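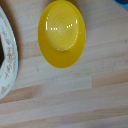 # Do we need a rack for two bowls?

26th September

I have never trusted the drying rack. My mother had one that took up a third of the kitchen and was never empty, and as far as I could tell its real job was to put off the moment when someone had to open a cupboard. So when Yevhen Zinchenko told me I'd change my mind within a week of owning a decent one, I gave him the face I give people who recommend podcasts.

My own method is to turn things upside down on the worktop and leave them. Yevhen says this is how you ruin wood. Bowls especially, he says, because the rim seals against the surface and whatever water is inside stays there. I can see the logic. I've also been doing it for 15 years on one worktop or another and I have yet to see one rot.

The Selwood people, who sold us the worktop, are on his side. Their care leaflet runs to 6 pages and wants the surface oiled twice a year, wiped along the grain, and kept clear of "standing moisture". It doesn't say what happens if you only manage the December oiling. I suspect not much. The strips were all different colours on the day it arrived, some nearly orange and some very pale, so I'd struggle to spot a stain anyway.

Still, I gave in and we now have a rack. It's black, wire and plastic, with the usual rows of upright prongs, and it has gone in the back right-hand corner against the panelling. I'd looked at the Grelberg first, which has a folding arm for wine glasses and a page of reviews that all seem to have been written by the same delighted person. I didn't buy it. I don't own enough wine glasses to need an arm.
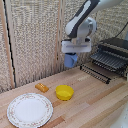 My first complaint is about shape. Racks are designed for plates, and dinner plates at that. Slide a plate between the prongs and it stands up beautifully. Put in a bowl, which is what we eat nearly everything out of, and you have to choose between wedging it at a slant, where it takes up the room of several plates, and balancing it on top, where it sulks and then slides off. The yellow bowl is the worst. It's round and shallow and very shiny, and I've not found an angle it likes.

My second complaint is the panelling. It was Tymoshchuk's idea (he did the whole room and has strong views on texture) and I do like it, that rough oatmeal weave with the wooden strips running down it. But who puts fabric behind a draining area? He says it's fine if you shake things off over the sink first. Everything is fine if you do something else first.

Then there's the footprint. The front rail sticks out across the worktop on its little foot, exactly where I used to chop onions. I've moved the chopping to the left and I resent it slightly.

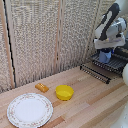

In fairness to Yevhen, plates do come off it cleaner-looking, without the smears I get from a tea towel that should have gone in the wash. Mugs are fine too. I'll give him plates and mugs. I won't give him the claim, made over dinner at Remolard with great confidence, that a rack saves some 700 tea towels over a lifetime. I asked where he'd got the number and he ordered pudding.

For now the plates go in the rack and the bowls go where they always went, upside down on the wood. I lift them and wipe underneath when I remember. I've put the Selwood leaflet in the drawer with the batteries, and if a ring appears I'll say so on here.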